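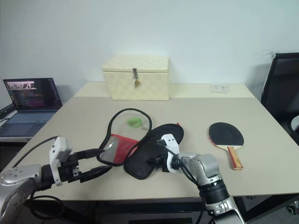
Keeping small things together is easy on the first day and difficult on the tenth, one reader of our draft remarked, and asked us to say more about the days in between. We have tried to do this in the new version of the report.

## Small Storage at a Shared Table

Student project report, Hovthorpe, December 2020

### 1. Why we chose this subject

In our study house the big table is used by everybody. Keys, cables, receipts and sewing things stay on it after people leave. We wanted to know which kind of storage people really use: a box with a lid, or a soft pouch.

### 2. Materials

We worked with two kinds of storage.

- **Box.** Cream-colored, rectangular, with a diamond texture and a hinged lid. On the front is a small metal hasp with a tiny padlock. It stands at the back of the table, against the wall.
- **Pouch.** Sheer material, with a red mesh part at the bottom and a flexible black rim.

In our notes the box is called Kelier and the pouch is called Seo, so that the tables stay short.

### 3. Method

The test ran for 17 days in July. 6 persons took part. Each time somebody put an item away or took it out, they made a mark on a paper list. On the last evening we added all the marks.

### 4. Results

| Storage | Marks |
|---|---|
| Kelier (box) | 1,353 |
| Seo (pouch) | 1,708 |
| Total | 3,061 |

The pouch was used more, but the difference is smaller than we expected. In the interviews, people said they like to see what is inside before they open it. With the box they had to remember. One person kept the padlock closed during the first days, and the others then stopped using the box until we agreed to leave it unlocked.

The box was better for papers. In the pouch they became bent, and two receipts could not be read anymore.

### 5. Problems

The paper list was sometimes forgotten, mostly in the evening. We did not correct the numbers for this. We also did not weigh the items, so we can not say if heavy things go more often to the box - this was a question from the Fleltton group, and it is a good one.

### 6. What we will do next

We want to repeat the test with a label on the lid of the box. The list will hang on the wall next time, with a pen on a string.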